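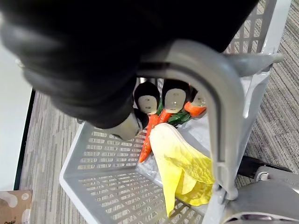

Section 4. Stocking the Produce Stand

You have built the stand, tightened the rails and found a home for the leftover bolt. (There is always a leftover bolt. Keep it in a drawer until you move house.) Now the Hirska needs groceries.

Before you start

Wipe out the bins with a dry cloth. Sort the play food by kind on the floor, where you can see it, and keep small siblings out of the tomatoes. Allow 37 minutes the first time, or 16 if nobody is helping you.

4.1 Upper shelf

1. Set fruit on the upper shelf in single rows, one kind to a row. Mangoes, pears and peaches all sit well against the black rail.
2. Do not stack a second layer. The rail is low, and peaches roll.

CAUTION: The upper shelf is rated for 200 ounces of play food. It is not rated for a cat.

4.2 Angled bins

3. Begin with the long vegetables. Lay cucumbers and gourds lengthwise, pointing at the customer.
4. Tip in the carrots. Loose ones can go any which way; stand the leafy ones at the back, greens up.
5. Pile sweet potatoes in the rear half of the center bin and tomatoes in front.
6. Give the green beans a bin to themselves. They will hang over the front edge. We tried four ways of folding them and have made our peace with it.
7. Finish with the small potatoes.

NOTE: Strays are normal. A carrot will get in with the tomatoes within the hour, and you may leave it there.
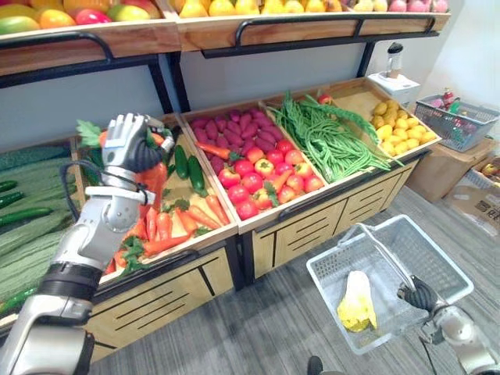 Fig. 4-2. Bins filled, basket on the floor in front, cabbage already in.

4.3 Baskets

8. Raise the basket handle before loading.
9. Put the cabbage in first. It is the biggest thing you will sell and it gets crushed looks from everybody if it goes in last.
10. Lower carrots in by the bunch, tops up – dropping them is faster, and louder.

Cleaning

Wash play food in lukewarm water with dish soap and let it dry on a towel overnight. Baskets can be rinsed in the tub. Keep water off the wooden parts of the stand.

Replacement vegetables are listed in Section 7. For a spare carrot bunch, quote part 900.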